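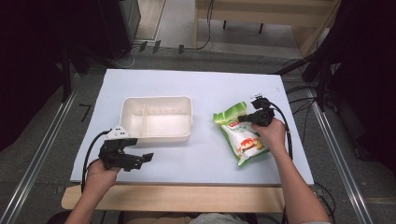
Search the notebook Type and press enter

Workshop > Packing cell > Notebook > March

March, 4:30 pm. Packets into the tray, hand grippers

Worked at the white board again with a gripper in each hand, sorting food packets for the divided tray. Parvaneh wants 73 clean picks before Kurkier gets the arms for the packing line at Milden, and I get why, but my thumbs have opinions!

The thing I keep chewing on is the people on that line. Sobia Bajwa was over there this month and says the packers aren't scared of the arms so much as annoyed that the job turns into watching (her words: "I'd be babysitting a shelf"). Two of them have asked to do the teaching sessions themselves, and I'm all for it. They know where to pinch a bag, and I'm still learning.

Soft film is the worst. Grab it low and the top wants to flop over.
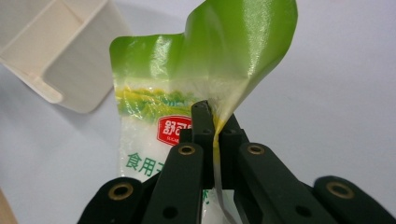
Packet held between the pads, green end bent over to the right.

Hyvönen's note says to pinch nearer the middle. Try that next, and write down which grip gets used, please, whoever reads this. I lost 30 minutes last time guessing from memory.

Also, the pads. I'd like a fresh set before the packers come in, because if the tool feels rubbish on their first go they'll decide the whole project is rubbish (I would). 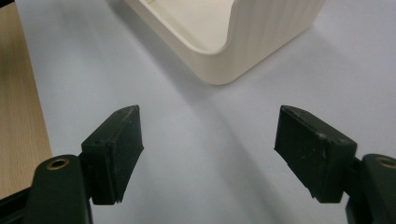 Parvaneh thinks the shift lead should keep the say on when an arm gets switched off, and that it should be written into the Zika plan, page one. Agreed. Still open: who gets the training hours, and do they count as line hours? Sobia is asking. Item 261 on the list, if anybody wants to add to it.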